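Bench notebook, December
Two-arm cell: what to buy next

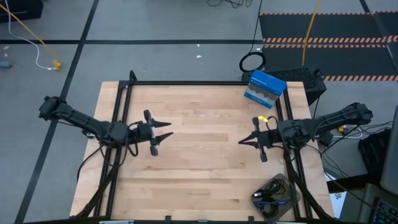

Budget request goes to Trudy Ngata before the shutdown, so I am writing down what we want and what we agreed to drop. Ákos and Javiera read the first version this morning and their changes are in.

We have 3,000 left on this line. The number does not roll over. Anything not ordered and invoiced by the end of the month goes back to the department, and Trudy has said she won't argue for us a second time.

Fingers first. The pointed ones are good for picking up thin stuff and for getting into gaps, and bad for nearly everything else on the task list. Javiera wants a wide padded set for both arms so the pair can hold a box between them. Zusora quoted 695 for two pairs with pads, shipping included. Hirano quoted 837 for the same count, but theirs come with the adapter plate, and Zusora's may not. I have asked Zusora for a drawing. If the plate is extra we go with Hirano.

Cables. Ákos wants drag chain or at least proper sleeving on both arms from the wrist back. The loops are long enough for full travel but they can catch when the two wrists pass close together. He thinks he can do it with sleeving and clips from stock. Try that before spending anything. Also a lidded box for the spare leads, which are in a tangle in the plastic tray on the table. Tray comes off the table either way, it is sitting in reach of the right arm.

Floor. Power and network between the table and the computer should go under a low cable cover. Facilities will supply it if we send a length. Not measured yet. Yoshinori to do it when he is in.

Table. Left this out of the request. Misaki asked for a matte dark top because the pale wood with the streaks gives her trouble when she separates parts from background. I suggested a cloth or a mat cut to size for now. She will test with a scrap of black felt and let me know. A new top means taking the arms off and redoing the calibration, and I don't want to lose that time before the Memanham visit.

Spares. One wrist motor, one gripper motor. Darkent gives 14 working days on both, so if we order late they miss the invoice date. This one has to go first. Waiting on their written quote, phone price was fine.

Dropped: second computer, third arm, the enclosure. The enclosure may come back in the spring request if safety asks for it.

To do
Darkent: chase written quote, then order
Zusora: adapter plate, yes or no
Yoshinori: length for cable cover
Misaki: felt test
Me: one-page version for Trudy, with the finger quotes attached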